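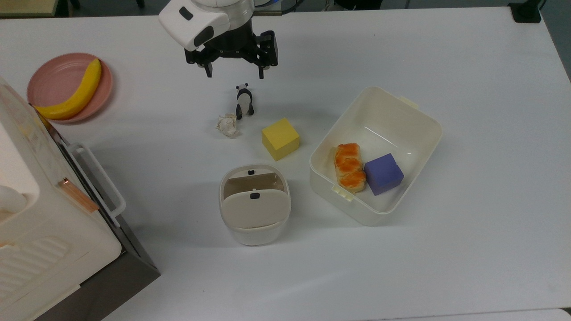
Small panda, crumpled paper.

Home Explore Notifications Messages Lists Profile

Thread on moving apartments inside the same town. We went from Erraji Street to a 958 square foot place on the Kundari side in November. Most moving advice is for long distance and it didn't fit us very well.

A short move makes you lazy. I kept thinking I could go back for things, so I didn't finish packing. I went back for things for two weeks. Finish packing.

Get your moving quote in writing and ask what they charge for stairs. Ileo Movers quoted us $312 for the truck and crew, with another $35 for the second flight. Another company wouldn't give me a stair price over the phone, so I crossed them off.

If you own a couch, measure the new stairwell before you sign anything. Measure the turn at the landing, too. Our couch fit through both doors and got stuck at the landing. It had to come back down with the legs off and go up on its end.

Boxes: get small ones. A big box of books can't be lifted, and a big box of pillows could have been a trash bag. Grocery stores still give boxes away if you ask in the morning before they crush them.

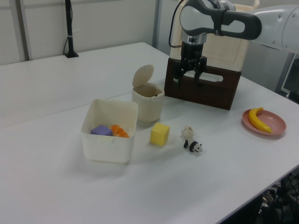
Corinne Haddle

Label the side of the box, never the top. Once they're stacked you can't see the top. I wrote the room and one or two things inside. "Kitchen, colander" was enough to find the colander.

Don't label anything "misc." I had a box that said misc and it's still in the closet. I know the tape measure is in there.

Change your address with the post office a week ahead. Then do the bank, car insurance, pharmacy, and whoever mails your paycheck stub. The pharmacy is the one I forgot, and they called the old landline.

Power and water can overlap by a day or two. Pay for the overlap. You'll want lights in the old place while you clean it, and you will be cleaning it at night.

Take pictures of every wall and the inside of the oven before you hand in the keys. Ours tried to keep part of the deposit for a scratch on the hall floor. I sent the picture, and the check for the full amount came later that month. 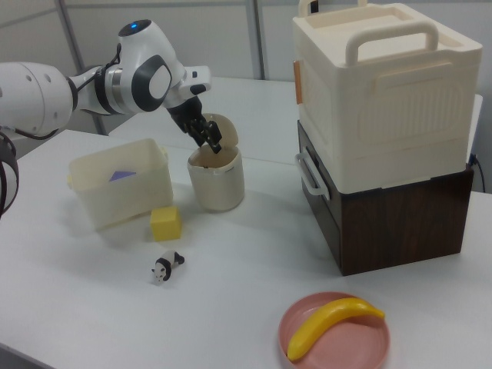 Someone asked: how far ahead do you need to reserve the elevator?

As soon as you have a move date. The Flultby building up the street only gives out one slot in the morning and one in the afternoon, and the end of the month goes first. Ask if there's a deposit for the pads, and ask who has the key.

Pack one bag like you're going to a motel. Toothbrush, charger, medicine, clean shirt, toilet paper, a knife for the tape. Keep it in your own car and off the truck.

Set up the bed first. We did the kitchen first and then had to look for the bed bolts at eleven at night. They were taped to the headboard, where I had put them.

Still looking for the shower curtain rings. I bought new ones.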